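Clemevgate teaches two-armed robot to dress a hand that will not help

Clemevgate, the assistive robotics laboratory run jointly with textile firm Laton, has published a method for teaching a pair of robot arms to work a jacket sleeve over a hand. The hand in question belongs to a mannequin, which has been patient throughout.

Dressing is among the jobs that carers mention first when asked what takes up their mornings, and it is one that robots have been remarkably bad at. Cloth folds, slides and bunches. Fingers snag in linings. A robot that can place a bolt to within a hair's breadth may still lose an argument with a cuff.

The new method, called Fastlow, deals with this by teaching the two arms separately what to do when things go wrong. Earlier systems learned from recordings of people doing the job neatly. Fastlow also learns from recordings in which the operator fumbles the cloth and then recovers, and the laboratory found that its operators needed very little encouragement to produce these.

In all, the team recorded 2,375 demonstrations using 14 garments, among them coats, cardigans and a tracksuit top that has acquired a reputation. Each demonstration was split at the point where the operator changed grip, and the arms were trained to spot that point for themselves.

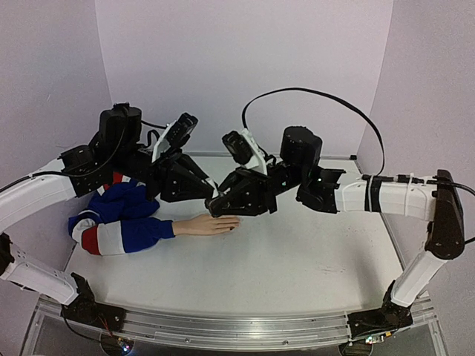 Tested on garments it had not met before, Fastlow completed 58 per cent of attempts without a person stepping in. The same arms trained only on tidy demonstrations managed almost half as many. Most of the remaining failures came at the cuff, where the grippers have least room and elastic has the most to say.

"We would like to report that the robot is now quicker than a parent on a school morning," the laboratory said in a statement. "It is slower than a parent, and slower than most children. It does let go and try again when the sleeve catches, and for a year we could not get it to do that at all."

The work has so far been confined to mannequins, and the laboratory has no plans to try it on people until the pulling forces have been measured properly. That study begins in November, using a jointed arm fitted with sensors and built by Kozłowski, the project's engineering partner. The arm will be able to register discomfort, at least as a number.

Laton will supply a further 5 garments for the next round, including one with a fully detached lining. Zips are being considered. Buttons have been discussed and put off.

The Fastlow recordings and training code are available to other research groups on request from the Clemevgate press office, which is open until 4 pm and closed on Wednesday.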